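Notes from the Somotix open day
15 Sep 2022
By Shabnam Marwat

I went to the Somotix open day expecting to be sold something, and I was. The product is Kullado, a kit of two hand-held grippers that you wear out your wrists with so that a robot, later on, can be taught to do the same job. The price on the sheet was 2,199 for the pair, before tax and before the software, and the sheet was the first thing handed to me after the coffee.

Getting there took longer than it should have. The address on the invitation is the old entrance, which is locked, and the way in is now through the yard behind the bakery. Two of us stood at the wrong door for a good ten minutes. The other was Doğukan Gökçe, who buys equipment for a packaging firm and had come a lot further than I had, so he was the crosser of the two.

The welcome talk was given by Rogério Brito, who runs the product side. He speaks well and quickly. His argument is that programming an arm for every small task costs too much for a small workshop, and that it is cheaper to have a person do the task by hand with a pair of grippers while cameras record where the grippers go. Fine. I have heard that argument from three other companies this year, and I half believe it. What I wanted to know was how many recordings it takes before anything useful comes out at the other end. He said that for a simple pick and place, 1,000 would be "a comfortable start". For anything with a lid, a hinge or a cloth, he wouldn't give a number. I wrote that down as the most useful thing he said all morning.

After the talk we were let loose upstairs, where the demonstrations were. It is a pleasant enough space, bright, with a wooden floor, and you can lean on the rail and look down on people at their desks who I imagine were wishing we would go home.
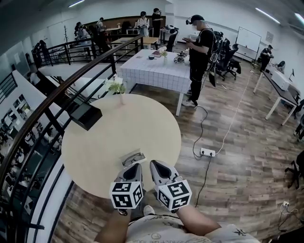
Daiane Assunção, who trains new customers, took me through the basics. You hold one gripper in each hand, keep the marker cubes where a camera can see them, and work at about half your normal speed. That last part is harder than it sounds. I am a fidgeter and kept speeding up, and twice she had to ask me to start over. My first few attempts at moving small objects from one spot to another would have been thrown out, she said, and she was polite about it.

The grippers are light. I'd give them that without argument. What bothers me is the cubes on top. They are how the system knows where your hands are, and as soon as you turn your wrists inwards, or reach under something, you start to wonder which faces are still in view. Daiane's answer was that you learn to move so that it doesn't happen. I'm not sure I like that answer. If I have to change how I pack a box so that the kit can follow me, then the robot is going to learn my odd new way of packing a box. She did say that a lost cube shows up as a gap in the recording and that short gaps get filled in by the software. How short is short? She thought it was in the manual. The manual was being reprinted.

Doğukan had the better question, which was about hands. His packers are on their feet for a full shift and several have bad wrists already. Who is going to do all these recordings? Rogério said most customers do them in blocks of 16 with a rest in between, and that a steady person can get through 44 in an hour if the task is short. I did the sum on the back of the price sheet. His comfortable start comes to almost three working days for one person doing nothing else, with no mistakes and no time to reset the objects. It didn't say that on the sheet.

Then there is the part you don't hold. The recordings go off to a service called Sundaram, which turns them into something an arm can use. Sundaram is charged by the month and wasn't on show. I asked whether you could take your recordings elsewhere if you fell out with them, and was told that export is "planned for March". I have bought things on the strength of a planned feature before and still have one of them in a cupboard.

To be fair to Somotix, the staff let people try the kit for as long as they liked and didn't hover. Gleice Cordeiro, from their support desk, was the most frank of the lot. She told me the calls she gets are mainly about calibration after somebody has dropped a gripper, and that replacement cubes are sold separately. She also said she'd advise a small firm to hire the kit for a month before buying it. Hire isn't mentioned in the brochure either, so if you are tempted, ask for her.

Things I would want before spending the money:

A finished manual, in my hand.
The cost of a year of Sundaram, written down.
A robot arm doing a job that was taught with this kit, by a customer and not by the people who sell it. We were shown a video. It was cut in four places.
A price for spare cubes.

Lunch was sandwiches and a very good lentil salad. I caught the 2.40 bus back with Doğukan, who has asked for the hire terms. I've asked for the manual.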